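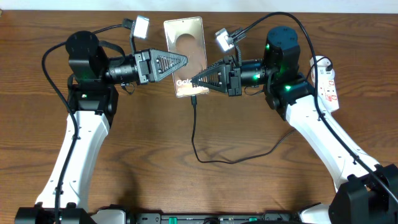

Home | Forum | Builds | Parts Swap | Log in

Two arms, one phone, one charging cable – build thread

benchwise_86
I have now both arms running on my table at home, each with its own wrist camera. The task is simple to say: one arm holds the phone, the other arm puts the USB-C plug in and later takes it out. The arms are a Zerano kit and the control program is Virnik, which I changed a little.

Taking out the plug is fine. Putting it in is where I lose my evenings. From 20 tries last night I had maybe a good one when I was lucky with the angle. The fingers are black with small holes, and I like the grip, but I feel they give too much when I push.
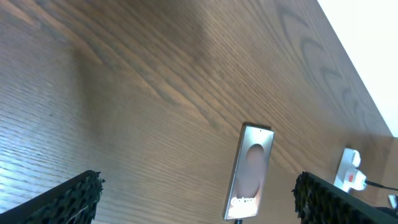 Last edited by benchwise_86 on Saturday, August 19, 2023

The phone also makes trouble for the wrist camera. When the glass is turned to the camera, it shows reflections from the room, and my edge finder takes a reflection for the border of the phone. Should I put matte film on the screen, or change the lamp?

torque_and_tea
Change the lamp first, it costs you nothing. I had the same problem with a glass lid in April. I moved the light to the side and put baking paper over it.

I don't agree about the fingers. Soft is good here. With hard fingers you will break the port one day.

old_solder
Sorry, but soft fingers are the whole problem. If the phone can turn in the grip, your plug is never straight. Print a stiff cradle and let the soft fingers only touch the cable.

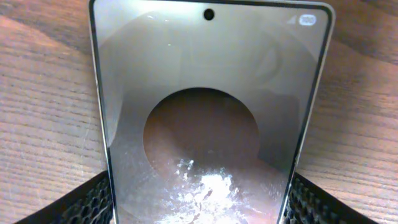
Re: cradle or no cradle

benchwise_86
A cradle feels like cheating to me, because I want to pick up any phone from the table. But I will test it, so we have something to compare.

I tried the lamp. With paper on it the big glare is smaller, but the table has a shiny finish with many fine scratches, and those are still bright when the light comes from above.

torque_and_tea
Put a gray cloth on the table?

benchwise_86
The fingers catch the cloth and pull it – I tried with a towel already.

The other thing is how the cable lies before the pick. If it has a bend close to the plug, the arm takes it by the black housing and the tip points somewhere else.

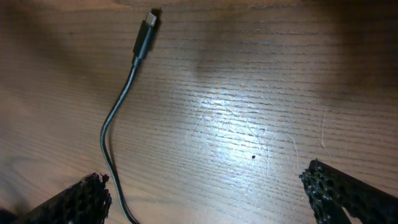

So now I look for the line of the housing first, and I turn the wrist to match before the fingers close. It is slow, but the plug sits better in the grip.

old_solder
Good, that part I would keep. How fast do you close? Mine is set to 2000 ms, and 3000 for thin cords.

benchwise_86
Much faster than this. I will try 3000 tonight and write the result here, with and without the cradle.

Related threads
Nepia wrist mount, file for printing
Cedcombe shared workshop: open bench hours
Virnik loses the second camera after restart
Which lamp for a shiny table?

Contact the moderators | © Cedcombe Makers Forum | Back to top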